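Hovik Credit Desk - User Guide
Section 4: Setting up a customer credit check

Shared 14 times | 1 comment

Use this section when you want to run a check on a trade customer before opening an account. You will need the Credit Officer role. If the Checks tab is missing from your screen, ask your administrator to change your role.

4.1 Before you start

Have the customer's registered name, company number and trading address to hand. For sole traders you also need a signed consent form. Scan it as a PDF.

Caution: do not run a check on a sole trader without the consent form on file. The request is logged under your name and cannot be deleted.

4.2 Running the check

1. Open Checks and choose New Request.
2. Type the company number and press Find. If two records come back, pick the one marked Active.
3. Compare the address on screen with the one on the application form. If they differ, stop and ring the customer.
4. Choose Standard or Full. Full adds court judgments and the directors' other companies.
5. Enter the limit the customer has asked for.
6. Press Submit.

Standard reports normally open straight away. Full reports can take until the next working morning if requested after 4 pm.

Note: each report uses credits from your plan. The balance is shown at the top right of the Checks tab.

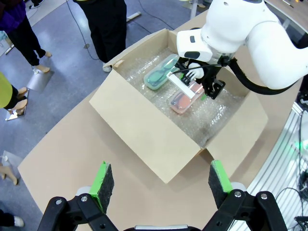 Goods descriptions are entered under Account Details once the report is back. The description appears on the customer's statements and on any claim you later make for non-payment, so write it as you would on a delivery note. Give the item, the material and the colour. "Plastic eyeglass cases, one green-blue, one pinkish-orange, with glasses" will do for a small carton; "sundries" will not. Packing such as bubble wrap goes in the Packing field.

4.3 Setting the limit

The report gives a score and a suggested limit. You can accept the limit or type your own.

1. Open the report and choose Set Limit.
2. Accept the figure or type a lower one. A figure above the suggestion needs a second approver.
3. Choose payment terms. New accounts start on 14 days.
4. Press Save.

Example: Morais asks for 1186 and the report suggests 400. Loretta Bellamy enters the full 1186 and names Fahad Bukhari as second approver. The account stays at 400 until he signs it off under Approvals.

Caution: changing a limit does not hold orders already released. Hold them separately under Orders.

4.4 If the check fails

Code 17 means the company number was not found. Check for a missing zero at the front and try again. No credit is taken for a failed search.

For reviewing existing accounts, see Section 5.

Hovik Credit Desk | Contact support | Terms of use | Back to top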